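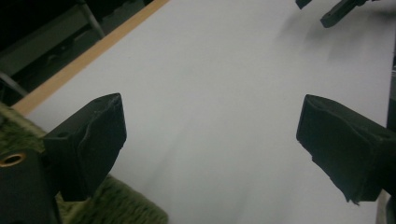

White tabletop with open gripper, black fingers.

Progress Report to the Cluvberg Fund
Project: Goledus folding phone case
Reporting date: Jun 8, 2026

Work under the second grant payment is on schedule. The case has been revised in 2 respects since the last report. The card pocket has been widened, and the magnet has been moved away from the charging area after testers reported slow wireless charging.

Itell delivered 300 sample cases, of which 184 have been sent to testers. The remainder are held for replacements and for the drop tests. Returned survey forms show general approval of the fit. Complaints concern the stiffness of the front flap and a side button that is hard to press through the cover.

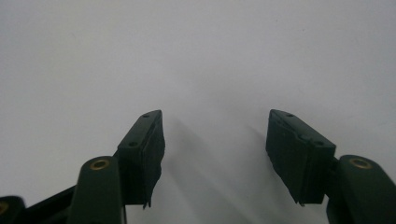

Gripper fingers over a pale surface.

Spending to date stands at $952 below plan. We ask that this amount be carried forward to pay for a second color of the outer material.

Quaye has agreed to review the packaging and the printed instructions - the current sheet does not explain how to remove the case safely. A revised sheet will go to the remaining testers with their samples.

The final report, with full survey results, is due in December.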